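The case for the ring binder

Most small firms still keep paper, and most of them keep it badly. The problem is seldom volume. A typical office of six or eight people can hold every contract, lease, certificate and signed delivery note it is obliged to retain in a single cupboard, provided the cupboard is arranged for the purpose. Few are.

Skitlow, a surveying practice that moved premises in March, is a fair specimen. Before the move it owned 234 ring binders spread over three rooms. After a sort that took most of a fortnight, it owned 113. The difference was made up of duplicates, expired product literature and binders holding fewer than a dozen sheets, which were merged by subject.

Sverre Berge ran the sort. His method was plain. Each binder was opened, its contents dated by the newest sheet, and a slip placed inside the front cover with one of three words: keep, merge, shred. Nothing was relabelled until the slips were complete. Berge regards early relabelling as the commonest mistake in the whole business, as it fixes categories before anyone knows what the categories need to be.

The next question is the cupboard itself. A standard lever-arch binder for A4 paper stands a little under 320 mm high and needs a shelf clearance of 330 mm or more if it is to be drawn out without scraping. Depth matters as much. At 290 mm the spine sits level with the shelf edge; at 400 mm binders drift backwards, and a second row tends to form behind the first. That second row is where documents go missing.

Doors are a matter of taste and of dust. Hinged doors want clear floor in front of them, so the swing should be measured before the cupboard is placed. Sliding doors save the floor but hide half the shelf at any time. Where two people use the same cupboard through the day, hinged doors opened wide are quicker.

Then there is the choice between standing and lying flat. Upright storage is the rule for lever-arch files. The ordinary two-ring or four-ring binder, with its softer cover, behaves differently: half full and upright, it sags at the open edge, and the sheets pull against the rings until the holes tear. Laid flat, it keeps its shape, and a label on the front cover can be read from above. 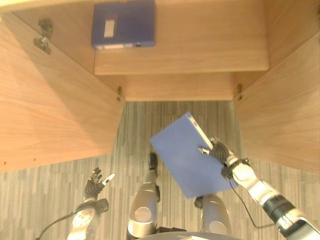 Rosimeire Toledo disagrees on the last point, and says that flat storage is fine for one binder and hopeless for four, as the one wanted is always at the bottom. She allows it only on a shelf reserved for files in current use, two deep at most, and expects everything else to stand with its spine outwards. Her own labels go on both spine and cover, in the same wording.

The arithmetic is partly on her side. A shelf 600 mm wide takes seven upright binders with 80 mm spines and leaves enough slack for a hand. The same shelf takes two stacks laid flat, and each stack has to be lifted to reach its lower half.

Colour is less useful than the catalogues suggest. Berge tried five colours by department and gave it up when two departments were joined. Skitlow now buys a single colour and relies on printed labels, with the subject on the first line, the years covered on the second and the shelf number on the third. The shelf number is the line most offices omit. It costs nothing to print and tells whoever has the binder in hand where it goes back.

The remaining files are reviewed once a year, in March, shelf by shelf from the top.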